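Por fin salgo a correr de noche

Llevaba todo el invierno diciendo que no, que con el frío y la oscuridad ni hablar, ¡y ahora no hay quien me meta en casa! Empecé en enero, a las once menos cuarto, con unas mallas viejas y muy poca fe. Los primeros 200 metros fueron un drama. Luego las piernas se soltaron y llegué hasta el desvío de Sirnley sin mirar el reloj ni una vez.

Lo que más me gusta es el silencio (de día esa carretera es un suplicio) y que el cuerpo va a su ritmo, sin nadie a quien adelantar. Eso sí, chaleco reflectante siempre, y cena ligera dos horas antes. 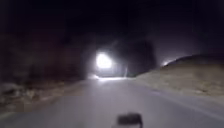 Beverley Ngata me escribió que ella lo dejó porque después no pegaba ojo, y que solo lo arregló bajando el ritmo en los últimos diez minutos. Lo he probado y duermo como un tronco, ¡gracias, Beverley!

Mi próxima meta es hacer casi 11 kilómetros, ida y vuelta a Bastos, antes de que lleguen las noches cortas. Ya tengo las zapatillas nuevas junto a la puerta.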